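Plorno Halts Two-Arm Dish Cells After Grip Fault

Plorno has stopped unattended running on its two-arm dish handling cells after a gripper at the company's Skakow test site kept closing on a plate when it should have held position. The plate broke and a fragment left the work area through the open front of the cell. There were no injuries.

The fault occurred on a Sunday shift in May, during a routine that moves plates from a stack to a wire rack. According to a notice sent to users of the equipment, the left arm had taken hold of a plate by the rim when its force reading froze. The controller went on treating the last value as current and commanded the jaw to close further. An operator, Noelia Robles, pressed the stop button. The arms halted, but the jaw did not release until power to the gripper was switched off by hand.

Normand Poirier, who heads controls engineering at Plorno, said the reading froze when a signal cable worked partly out of its connector at the wrist. "The connector was seated when the cell was built. It loosened under repeated bending," he said. The cable on the affected arm had been replaced 62 days before the fault and was routed with a tighter loop than the drawing calls for.

A loose cable should not have been enough to cause the break, Poirier said. The controller is meant to reject any force reading older than 60 milliseconds and hold the jaw where it is. That check was present in the software but had been turned off in a configuration file during earlier tuning work and was never turned back on. The file was then copied to the other cells at the site.

Site records show 2 earlier stops with the same error code. Both were cleared by restarting the controller, and neither was passed on to engineering. Soledad Villanueva, the site's safety lead, said the code was listed in the manual as a communication warning and did not require a report. It has been moved to the fault list, and a restart now needs a second person to sign for it.

Fotolden, which supplies the grippers, has confirmed that the unit will carry out the last valid command if it loses contact with the controller. Its staff examined the gripper from Skakow and found no damage to the motor or gears. The company is preparing a firmware change that will limit motor current after a loss of signal. It has not given a release date.

Plorno uses printed household plates for this work, handled in small stacks and set upright in the rack one at a time. The stacks are the harder part of the job. Plates of the same shape sit close together at the rim, and the jaw has to close on the upper one without dragging the one beneath it. Settings that are too gentle let the plate slip, and it was this problem that the earlier tuning was meant to solve.

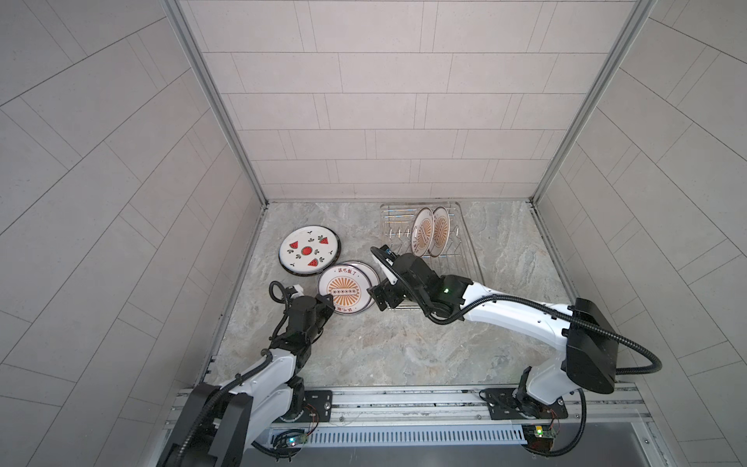
Until the firmware change is available, the cells may be run only with an operator present. Plorno has told users to take the following steps before restarting:

Check that the stale-reading check is turned on in the controller file for each arm.
Inspect the wrist connector and cable loop on both arms, and fit the locking clip supplied with the notice.
Confirm that the stop button cuts power to the grippers as well as the arms.
Fit a clear front guard if the cell handles glass or ceramic items.

The third item may require rewiring. On cells built to the first version of the drawing, the gripper supply does not pass through the safety relay - a point raised by the outside reviewer, Tzavaras, in its report on the fault. Mansa Eshun, who wrote the report, said the layout met the site's own rules at the time but left the operator with no quick way to open the jaw or remove its power.

Repeat tests on a corrected cell have reached 800 grip cycles with the signal cable pulled at random points. The jaw held position each time. Yolanda Guzmán, the test manager, said the runs will continue with a worn cable before unattended operation is considered again.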